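Categories: Grant Reports | Workplace Automation
Print this page | E-mail this page

Tesley Display Workshop: progress to October

The Tostum grant covers two gripper arms and training for the eight people in room-set assembly at Ehlers. Both arms are in. One is in daily use on the small sets; the other is still being set up by Dunderix.

Staff used to kneel or lean into each set to place and clear the small pieces. The arm now takes part of that work, and time spent leaning in has dropped from 60 minutes a shift to 45. Decorating stays with staff – flower decals on a purple wall are still a job for hands.

Two people have moved to checking the arm's work from the wrist view. They asked for longer breaks from the screen, and these start next month.
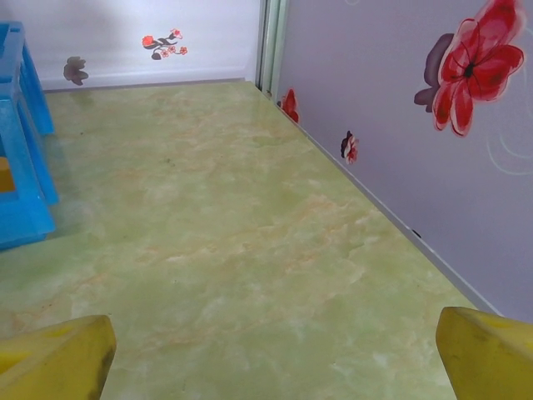

Next period

Finish setup of the second arm. Train the remaining staff. Shiny floors stay on the test list. We have spent 59 percent of the grant and request no changes.

This site uses cookies. Read our cookie notice.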